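Cidalley Hall Users' Group
Minutes of the February meeting, 7:00 p.m., small room

Present: Ingvild Myklebust (chair), Hậu Vũ (minutes), and members for the kitchen, bar, bookings and garden. Apologies were received from two of the dance class members.

1. Minutes of the last meeting

Agreed with one correction. Under item 4, the shelf to be cleared was the one over the sink and not the one over the fridge. Hậu has changed the file copy.

2. Matters carried over

The back door key has been cut and is on the hook. The fridge seal has been replaced. The noticeboard is still waiting for a new pane and Ingvild will ring the supplier again.

3. Glassware and tableware

This took up most of the evening. Hậu went through the list made during the kitchen clear-out. The hall has 179 drinking glasses of all kinds, counting tumblers, wine glasses and the goblets, but not counting the box of jam jars used by the garden group. There are 15 goblets in the bright pink set. The set was bought for the summer supper and has been out twice.

There was a long discussion on whether to keep the pink goblets. Points made:

The bar member said they take up too much room. The bowls are wide and they can't be stacked, so they use a whole shelf that could hold tumblers.

The kitchen member said they are popular with children's parties and that two hirers have asked for them by name. She would be sorry to see them go.

Bookings asked if they could be hired out at a small charge. It was felt this would be more trouble than it was worth. Checking them back in would fall to whoever was locking up.

Ingvild asked for a show of hands. Agreed to keep the set, move it out of the main glass cupboard, and look at it again after the summer supper.

Storage was then discussed. Goblets have been put away both upright and on their rims. Agreed that they are to be stored upright on the foot, one deep, on the low shelf in the side cupboard. The shelf is to be lined before they go in. Anyone carrying them should hold them by the stem or foot and keep hands off the bowl once they have been dried.

The wine glasses stay where they are. Tumblers move up to the middle shelf, in the plastic crates from Skellard, no more than two layers to a crate. Four of the crates have split handles. Ingvild has written to Skellard and is waiting for a reply.

Chipped glasses: a box has been put under the counter for these. Please do not put them back on the shelf with a note inside. Hậu will empty the box at the end of each month.

Action: Hậu to line the side cupboard and move the goblets.
Action: kitchen member to label shelves.

4. Counter and worktops

The black marble-patterned surface was discussed. It shows smears very easily, and hirers have been leaving it with a wipe-over using whatever is under the sink. Naidu, who did the fitting, have said to use a damp cloth and plain dish soap and then dry it with a clean towel. The scouring cream has been taken out of the cupboard. A short notice will go up by the taps.

The edge strip was raised. Crumbs and syrup collect along it after parties. It is to be added to the closing-up list, between "wipe counter" and "empty bins."

It was asked whether hot pans can be put straight down on the surface. Nobody was certain. Until Naidu confirm, use the cork mats in the second drawer.

Action: Ingvild to ask Naidu about hot pans.
Action: Hậu to type the notice and amend the closing-up list.

5. Money

The kitchen account stands at $673 after the fridge seal was paid for. Agreed to spend up to $100 on shelf liner, labels, two new dish racks and a pack of drying towels. Prinosia have quoted for a new set of tumblers but this was left over until the crates are sorted out. Receipts to Ingvild, please, with the item number written on the back.

6. Bookings

The hall is full on most evenings through the spring. The choir have asked to have the kitchen open during their break for tea and squash. Agreed, provided they wash up and dry before they go. The choir are to use the tumblers and the white mugs only.

One hirer left the oven on overnight. Bookings has spoken to them and the deposit has been held back. Agreed that the oven switch at the wall should go on the closing-up list as its own line.

7. Garden

The garden group would like to have the jam jars back by Easter for seedlings. Agreed. They would also like a shelf in the porch. Left to the next meeting, as some 15 feet of coat rail would have to be moved to fit it.

8. Any other business

Dish towels are going missing. They are to be marked with a laundry pen.

The drawer next to the cooker sticks and will be looked at when someone has a plane with them.

A member asked if the small room could be warmer for meetings. The heater will be switched on half an hour before the start.

The next meeting will be in the small room at the same time. Items for the agenda to Hậu, please.

The meeting closed at 8:50 p.m.

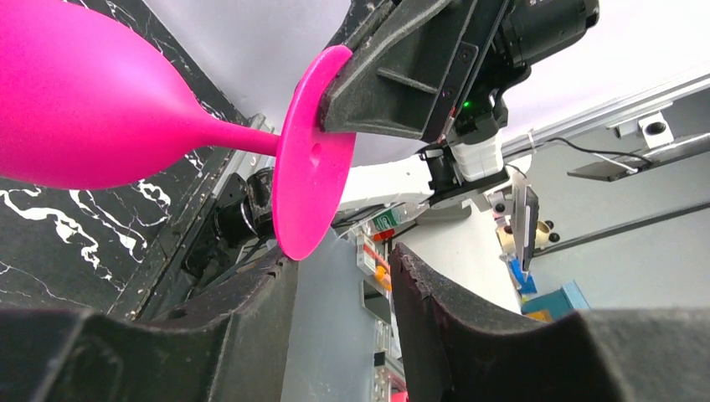 Item 3: one of the pink goblets, with the marble-patterned surface behind.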